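3.2 Dragging for ticks at the three sites

I'll say up front that I did nearly all the dragging myself, so any odd habits in the numbers are mine. The method is the old one. You take a square of white flannel, tie it to a pole, pull it behind you over the leaf litter and low grass, and stop every so often to turn it over and see what has grabbed on. I stopped every 20 meters. Other people stop sooner and I can see why (nymphs do drop off, and a long pull through wet fern loses more of them than you'd like), but 20 was what the earlier Getby survey used and I badly wanted to be able to put my counts next to theirs.

The sites were Tistthorpe, Wan and the Delel trail. Tistthorpe is mostly oak with a lot of deep litter and a deer path running down one side. Wan is the old pasture going back to brush, all blackberry and cedar, and it ate two of my cloths in the first month. Delel is a walking trail with mowed edges, and I picked it for exactly that reason: people use it, dogs use it, and the town wanted to know whether the mowing was doing any good.

Each site got four lines, laid out with stakes and flagging tape so I could find them again. I walked every line once a week if the weather let me. My rule was no dragging in rain, no dragging before the dew was off, and no dragging when the wind was strong enough to lift the back edge of the cloth. That rule cost me most of a week at Wan, where the low end of the field stays soaked until lunchtime. I kept a note of skipped visits and they are left blank in the tables. I did not fill them in from the weeks on either side.

Everything that came off the cloth went into a vial of alcohol with a pencil label. Please use pencil. I used a felt pen on my first visit to Tistthorpe and the labels were clean white paper by the time I got home. Those vials were thrown out and the visit is marked as missed.

Figure 4. A plain, pale green tabletop, seen from above.

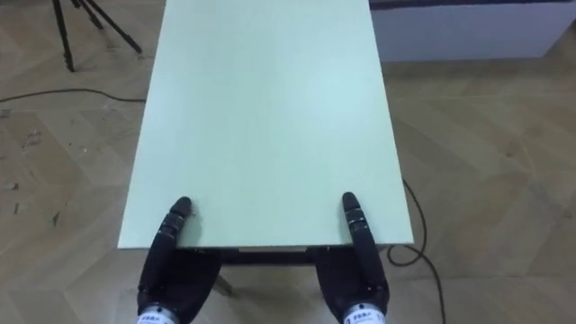 3.3 Sorting and counting

I sorted by life stage first and worried about species afterward. Adults are easy with a hand lens. Nymphs took me far longer, and for the first few batches I went back a day later and sorted them all over again without looking at my first sheet. Where the two sheets disagreed I went with a third look under the scope. The disagreements were nearly all between dog tick nymphs and blacklegged nymphs that had gone a bit dark in the alcohol.

Larvae are a headache and I want to be plain about how I dealt with them. A cloth can pick up a whole cluster at once, hundreds of the things, and one cluster will swamp a month of ordinary counts. So I recorded larvae only as present or absent on each stretch. If you need larval density, my data won't give it to you, and I'd suggest tape squares and a great deal of patience!

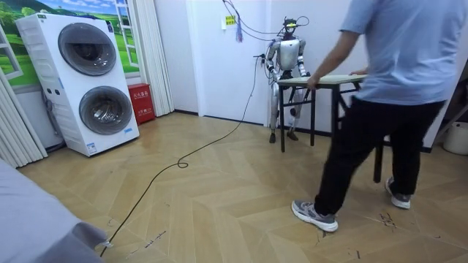 For nymphs and adults I worked out a simple rate, ticks per 100 square meters dragged, one value for each line on each visit. I averaged the lines within a site and left it there. I did try a fancier model with temperature and humidity in it, but my humidity readings came from a cheap gauge hung on a fence post, and I don't trust it enough to print anything that leans on it.

Nymph numbers climbed through June at all three sites, as you'd expect this far north. Tistthorpe was the busiest place all season. Wan surprised me by coming in lower than I'd guessed from the state of my socks, and I think the blackberry is to blame, with the cloth riding up on the canes and hardly touching the ground under them. I'd treat the Wan rates as a floor. Anyone repeating this there should try flagging, where you sweep the cloth sideways in under the brush, on at least one of the lines.

Delel is the interesting one. Two of the lines ran inside the mowed strip and two ran just past it, in the rough. The rough lines gave nymphs on most visits. The mowed ones gave nymphs on very few, and I had a run of six visits in a row with a bare cloth. I'd love to hand the town a firm answer on the strength of that, but short dry grass is also a poor place to drag for the same reason it's a poor place to be a tick, and I can't fully pull those two things apart with one season of walking. 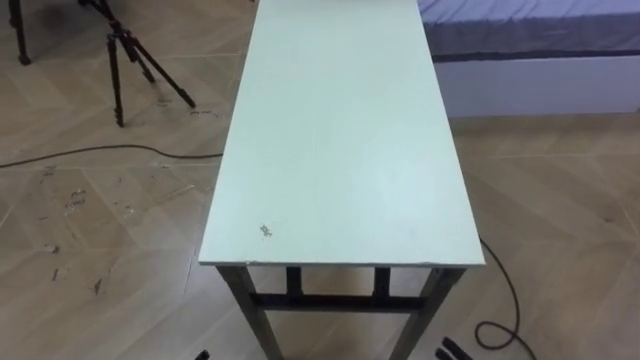
One more thing about the mowing. The crew changed their schedule partway through, from every week to whenever somebody called, and the grass on the lower Delel lines got to seven inches at one point. I measured it on the days I dragged and the heights are listed with the counts, so you can leave out the tall days if you want to. I ran it both ways. The gap between mowed and rough shrinks a little when the tall days stay in, and the order of the lines doesn't change.

Testing for infection wasn't part of this piece of work. The vials are in the freezer, sorted by site and week, and section 5 goes over which ones are in good enough shape to send out.

Related items
Getby tick survey: field sheets and line maps
Checking pets after a walk on the Delel trail
Leaf litter depth at Tistthorpe
Mowing and brush clearing at Wan

Page last changed Wednesday, May 19, 2004 | Contact the Getby survey | Copyright Getby | Back to top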